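Can a robot do my laundry yet

Short version: no. Longer version below, typed fast, before I lose the thread.

So people keep asking me this. My sister asks it every time she's got a basket on her hip. And I used to give the long polite answer about progress in the field and so on, and last week I just said "folding is the hard part" and she said folding is the only part she wanted. Fair.

Some background for newer readers. I worked two years at Dreltaron, on the shop floor side, the people who put arms next to conveyor belts. Boxes, trays, metal brackets. Stuff that stays the shape it was when you put it down. A bracket is a great thing. You pick it up and it's still a bracket! You know where every corner is. We could run a cell for a whole shift and the only thing that stopped it was somebody's jacket on the light curtain.

Clothes are the opposite of a bracket. Pick up a shirt by the collar and you've got one shape. Pick it up by the cuff, another. Drop it and pick it up by the same cuff and you have a third one. There's no "where's the corner", the corner is inside a fold someplace. A kid of 6 can find it. Kids don't look for it even, they shake the thing and it shows up.

Then sleeves. I want to say a word about sleeves. Towels are fine, you see a lot of towels in demo videos and there's a reason. Four corners, flat, done. A long-sleeved top has two extra limbs that go wherever they like, and one of them is always under the rest.

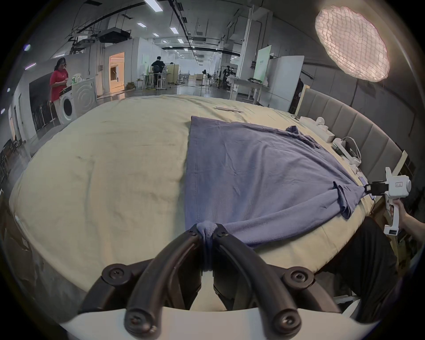

Why is folding harder for a machine than washing?

Washing happens inside a drum, and the drum doesn't need to know what's in it. A folding machine has to find the edges of something soft that changes shape each time it gets touched, and it has to do that again after every move.

That's really the whole problem, I could stop there. But I won't.

Taras Sydorenko and I argued about this for most of a train ride. He thinks the hand is the trouble. Two fingers, no feeling in the tips, of course it can't find a hem. Give it better fingers and the rest will follow. I think the fingers are mostly ok. Try it at home — oven mitts on, or a pair of kitchen tongs in each hand, fold a sweatshirt. It's slow and you'll look stupid but you get there. Your hands got worse and your head stayed the same and the shirt still got folded. So it's the head. Taras says tongs are cheating because I can feel them through the handle. Ok, maybe. We didn't settle it, he got off at his stop.

What I do believe is that nobody is going to sit and write rules for this. We wrote rules for brackets. If part is here, go there. Try that for a fleece top on a bed and you'd be at it until you retire. The approach that makes sense to me is people doing the chore with grippers in their hands, over and over, and the machine learning from that. Boring work. Also the only version of this I've felt hopeful about in years.

And the place matters more than you'd think. A folding table at the right height, good light, nothing else on it, sure. But I fold on the bed. Everybody I know folds on the bed or the couch. It's soft, it sags, it has its own wrinkles, there's a phone charger on it. The surface moves when you pull on the shirt. Tell a shop floor engineer that the table is going to move and be covered in a blanket, see what face he makes.
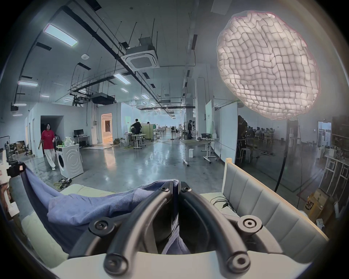
Prydderch, June 2019

Back at it after dinner, picking up where I left off.

I went to see the Zedunus people give their talk at the hall here. Shop floor crowd mostly, a few of us in the back with household opinions. Their number was 90 percent on picking single garments out of a bin. Just picking. No folding. And the room clapped, and I clapped too, because I know how hard that is. But then I did the math for my own house. A load is a lot of pieces. If one in ten lands on the floor I'm standing there the whole time anyway, picking up socks, and now I'm the robot's assistant.

On a line you can live with a miss. The part goes in a reject bin, somebody empties it at the end of the shift. At home there is no reject bin. There's you.

Somebody asked the speaker about price and he said it was "too early", which I've heard at every one of these talks since I started going. Someone else asked about fitted sheets and got a laugh. I don't think it was a joke question! I'd pay real money for a fitted sheet.

The Tulimard thing in March was a different story, if you remember my post. That one did fold. Slow, roughly 3 minutes a shirt, and you had to clip it in by the shoulders yourself. By the time I've found the shoulders and clipped it I have done the hard half of the job. What's left is two flips. It's a nice machine and I felt bad for the guy runing the booth, he'd clearly explained the clips all day long.

Thing is, the fold doesn't have to be good. I think the demos get this wrong. They all go for the department store rectangle with the sharp edges. My shirts go in a drawer, I shut the drawer with my knee. Give me a lumpy bundle that's more or less square and I'm happy.

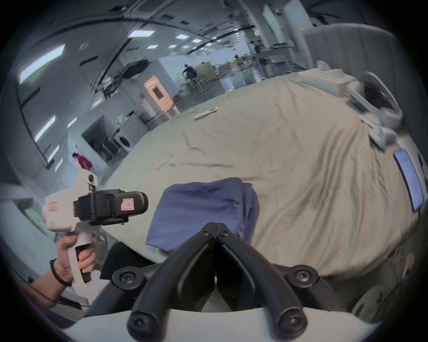
Lumpy and square would get us years ahead of sharp and perfect, is my guess. Lower the bar and see who clears it. Nobody on a stage wants to show a lumpy shirt though, so we'll get perfect towels for a while longer.

Other chores, quick, because I said I would:

Dishes. Loading is closer than folding I think. Plates are brackets, basically. Cups too. Pots with crusty stuff, no.

Floors. Done, sort of, as long as you pick up first. Which is the chore.

Making the bed. See fitted sheets.

Wiping counters. I go back and forth. Easy to do badly.

Putting the laundry away once it's folded — hadn't even thought about this one untill I was writing it. Drawers! Hangers! Oh no. Hangers are worse than sleeves.

So I told my sister to ask me again in 3 years. She said she'd have folded a thousand loads by then. Probably right. I'll write up the dish stuff properly next time, I've got notes on it somewhere. If you've seen a machine do a hoodie, any hoodie, zipper or no zipper, send me the link.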